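Oiling a table every year -- does anyone believe this?

teak_or_not
The leaflet that came with our table says to oil it every 2 months for the first year, then every July for ever. The leaflet is printed by Pedent, who also sell the oil. You can see why I have my doubts.

We've had it five years and I've oiled it once. It gets used for breakfast, homework, bills and whatever book is on the go, and the grain still shows up nicely when the sun gets round to that side of the room. I can't see what I'd be paying for. 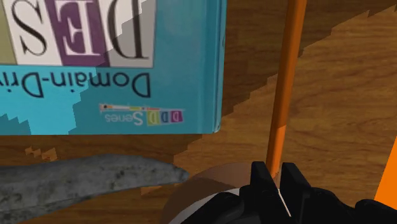

marrowfat
You'd be paying for the water marks you don't get. I left mine alone for years on the same reasoning, then someone stood a wet vase on it over a weekend. The ring went right down and I had to sand the whole top to lose it.

teak_or_not
But would oil have stopped a vase left for a whole weekend? I've yet to see anyone put a wet vase on both halves of the same board and show me the difference.

lowtide_ken
I did more or less that with an offcut. One half had three coats of Jikgate, the other had nothing. I left wet mugs on both overnight. The bare half marked badly and the oiled half marked a bit less. So it does something, but not what the tin says, and I wouldn't do it every two months if you paid me.

marrowfat
One offcut, one night. Not much of a test.

lowtide_ken
It's one more than Pedent have shown us.

Grizedale
You're all arguing about oil without asking what was on the table when it left the shop. My Samuel came with hard lacquer on it. Oil just sits on top of that and goes sticky. I spent a whole Friday wiping it off again with white spirit. Put a drop of water somewhere out of the way and leave it ten minutes or so. If it beads up and the wood doesn't darken, put the tin away.

teak_or_not
Did the drop at the far end, where it gets the least wear. It beaded, mostly. I don't know what "mostly" is worth.

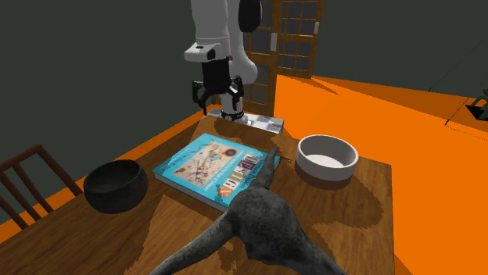 The far edge of the table

marrowfat
Mostly means it's wearing thin. Try it again in the middle, where the plates go.

teak_or_not
Middle soaked in a bit. Fine, one thin coat, and I'm buying the cheap stuff. I'm still not doing it every July.

Comments

pinfold: Paid for the 200 ml tin in Piltorport and it did our table twice over. The big one is a con.

ashandelm: Use a mat -- solved.

Related threads
Is beeswax polish just expensive candle?
White rings: does the mayonnaise trick work
Lacquer or oil, how to tell
Coasters nobody in my house will use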